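Skoryk Two-Finger Gripper, Long Reach

Item 817 -- In stock -- Fits the Sodusow wrist plate and the Tralex compact arm (adapter sold separately)

Most two-finger grippers are happy picking up blocks. Blocks are very forgiving. The Skoryk was drawn up by people who got tired of blocks, and the fingers are long enough to reach down into cups, jars and small pots without parking the whole wrist on the rim.

What you get
Gripper body with fingers fitted
Wrist cable, 85 cm
Two spare fingertip pads
Hex key (you will lose this one too)
Printed setup sheet, four pages, one of them useful

Opening: 85 mm at the tips
Weight: 817 g with fingers
Finish: black, or black
Price: $1,316

How we tried it
We ran the Skoryk against the Wundby parallel gripper on the same arm, same table, same controller settings. Deividas Vītola set up the bench and did the scoring, and he is not a generous scorer. The job was to hold a soft white piece down in a small metal pot and keep hold of it while the arm worked. Soft things are a nuisance to grip. Squeeze hard and they bulge out the bottom, squeeze gently and they swivel.
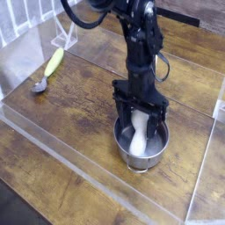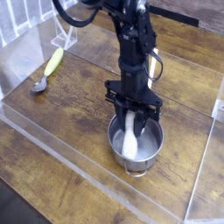

Skoryk fingers in the pot, spoon off to the upper left.

The Wundby is a good gripper and we still sell it. It closes faster and it costs less. Its fingers are short, though, and in anything deeper than a saucer the body bumps the rim before the tips get where they're going. Over 21 tries each, the Skoryk dropped the piece twice and the Wundby dropped it nine times, four of those after hitting the pot and shoving it across the table. Deividas wanted those four counted double. We talked him down.

The Skoryk lost on thin, flat items. It will pick up a coin eventually, but bring a sandwich.

Before you order
The wrist cable needs slack. Leave a loop beside the wrist and run the last joint through its full travel by hand before you power anything up. A cable that looks fine at rest can come up short at the far end of a turn, and replacements ship from the factory -- slowly.

Grip force is set in the controller, from 1 to 10. Start at 3 for soft items. The factory setting is 7, apparently chosen by someone with a grudge against sponges.

Not rated for washdown. Wipe with a damp cloth and let it dry before use.

Warranty covers the motor and body until the second December after purchase. Fingertip pads are on you.

Price and stock checked 6/3/20.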